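The case against the perfect fold

Every October, when the shorts go into the bottom drawer and the long pants come back out, the same advice comes back with them. Fold in thirds. File upright. Match the edges. I have read it in the free paper here in Wetham for as long as I have lived here, and this fall it arrived with a workshop attached, held upstairs at the Dirstead library and sponsored by Witora, a company that sells drawer dividers.

I went. It cost 22 dollars and lasted until nine in the evening. I came home with a leaflet, one free divider and the firm opinion that most of what we are told about folding pants is decoration.

Start with the claim printed on the front of the leaflet, that a properly folded drawer will save a household 358 hours. Over what period, it does not say. Compared with what, it does not say either. I keep my pants in a stack, and finding a pair takes me as long as opening the drawer.

Then there is the method. The approved fold begins with the garment laid flat on a big clear table, one leg on top of the other, seams lined up, everything pulled smooth. Fine, if you own a big clear table. Mine has mail on it, and a charger, and a pen that may or may not work. I suspect yours is the same. Cotton pants also have opinions of their own. You pull one end straight and the other end bunches up. You smooth the legs and the waist twists. Anything with a drawstring is worse, because the cord gets into every layer and has to be fished out again.

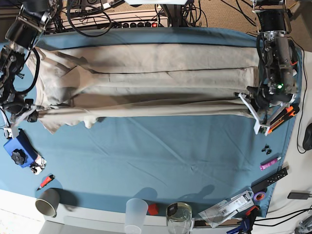
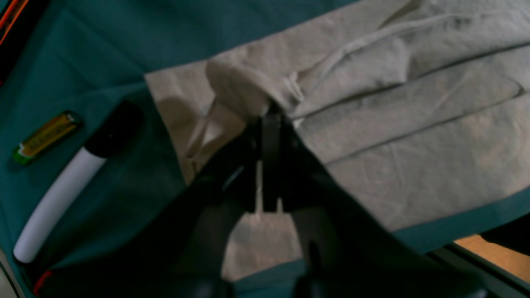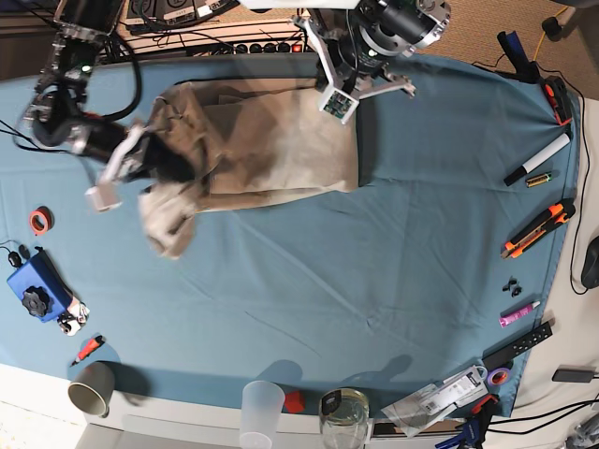
Beige fabric on a blue-green cloth, with creases or folds in every view.

A crease down the middle of a pair of khakis used to mean somebody had ironed them. Now it mostly means they were folded lengthwise and left under a pile of other things. The upright filing people say their way prevents this. I tried it for most of a month, with the free divider, and my pants came out with three short creases where they used to have one long one. I will grant that the drawer looked nice. I was the only person looking at it.

What bothers me more is the tone. The leaflet talks about "respecting the garment," as if a pair of work pants would be hurt to find itself rolled. A friend in Ongart has rolled everything she owns for years, and her clothes look no worse than anybody's. My own mother hung hers over a chair. The chair method gets no leaflet, maybe for the simple reason that people already own chairs.

The workshop handout says the average closet has room for 500 more items once it is "optimized." I do not want 500 more items. If I had to fold 1000 things into tight little packets to get my closet shut, I would take it as a sign to give some of them away, and I would not need a divider to do that.

There are clothes worth the trouble. A good wool suit deserves a decent hanger. A linen shirt you plan to wear tomorrow can be laid out flat tonight. But everyday khakis get sat in, rained on and knelt in, and by ten in the morning no one could tell you how they spent the night.

So here is what I do, for what it is worth. I hold the pants by the cuffs, give them one hard shake, fold them in half the long way and then in half again, and put them on the stack. If one end is lumpy, it goes in lumpy. If there is a cord, I tuck it in the pocket. The whole job is done before the leaflet's first diagram has finished telling me where to put my thumbs.

Witora has a second workshop planned at the library, this one on socks. The divider is in my kitchen now, holding up the bag of onions.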